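How Rental Listings Describe Small Apartments in Vurport
Student project report, Housing and Property Studies
Marijke Vanhove

1. Background

The project started with a question from the second-year course on residential letting: how much does a listing text tell a renter before the first visit? I looked at apartments with one or two bedrooms in Vurport, a town where most rentals are handled by local agencies. The two largest are Jositz and Kiani. I left out private landlords, whose ads are often only a phone number and a price.

The course guide asks for a written sample, a coding sheet and one site visit. All three are covered in the sections that follow. The coding sheet itself was handed in separately.

2. Sample and method

I collected 76 listings from the agencies' public pages. Each text was copied into a spreadsheet on the day I found it, with the monthly rent, the floor and the number of rooms in separate columns. Listings that came back with a new price were kept as one entry, with the later price in a note.

The coding sheet had 14 items. They included floor area, heating type, window direction, storage, laundry, parking, deposit, pets and distance to a bus stop. An item was marked as present only if the text gave a clear statement. "Plenty of storage" was not marked. "Closet in hall and cage in basement" was.

I coded all the texts twice, with a week in between, and went back to the ones where my two results differed. Most of the differences were about laundry. Some agencies write "laundry possible," and it is hard to say if that means a hookup, a shared room or a place to put a rack.

3. Results

Rent, floor and number of rooms were almost always given. Heating type was usually given too. Deposit was often missing, and when it was there it tended to sit in the last line with the agency's contact details.

Storage and laundry were the weakest items. This matters more in a small apartment than in a house, because there is no spare room to take the overflow. Kiani's texts were shorter than those from Jositz but stated floor area more often. Jositz spent more words on the neighborhood, mainly shops and the park.
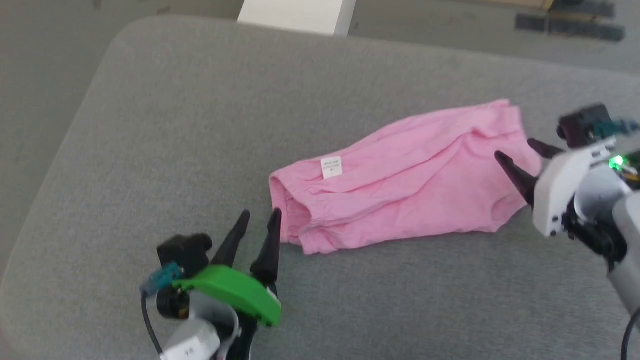 Figure 1. Folded cotton item with care label on a padded surface.

Furnished apartments were a problem for the coding sheet. The word "furnished" covered anything from a bed and a table to a full kitchen with dishes. I added a note column for this but did not count it as an item, so the totals can be compared across all listings.

4. Site visit

The visit was to a two-bedroom unit in the Eltier building, on the third floor. The listing called it bright and practical. The living room faces west and was well lit in the afternoon. The second bedroom fits a single bed and a desk, but the door then opens only partway. The text did not give a size for that room.

The agent had a floor plan at the office that showed every measurement. She said renters could ask for it, but the listing did not say so. The basement storage was locked and I did not see inside.

5. Limits

All listings came from one town and one part of the year. Many leases in Vurport start in September, and texts written for student renters may differ from those posted in winter. I worked alone, so there was no second coder.

6. Suggestions

Agencies could add the size of each bedroom, one line on laundry and the deposit amount near the rent. For renters, I would suggest asking for the floor plan before booking a visit. A later project could compare these texts with the handover reports, if an agency agrees to share them. Jositz has been asked and has not yet replied.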